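Unit 4: The bedroom that is also an office
Home Organization, Thursday section. Instructor: Renata Espinoza

Begin with the bed. Whatever lands on it during the day has to move before night, so give each item a place.
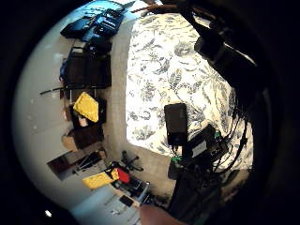

Cables go in one bin, coiled and tied. Bags get a hook.

Next, the desk. Keep out only what you use daily.

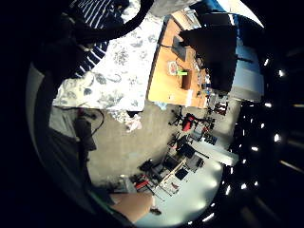

Photo: Valentina Retamal

Paper goes in a tray.

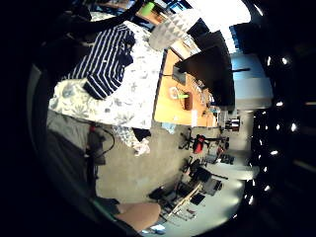

Clothing is sorted last. Worn once, clean, or wash: decide right away. The striped garment on the bed cover needs that decision before it is folded.

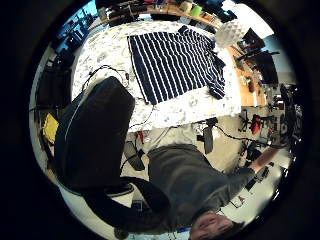
Floors come after clothing. For next week, read handout page 60.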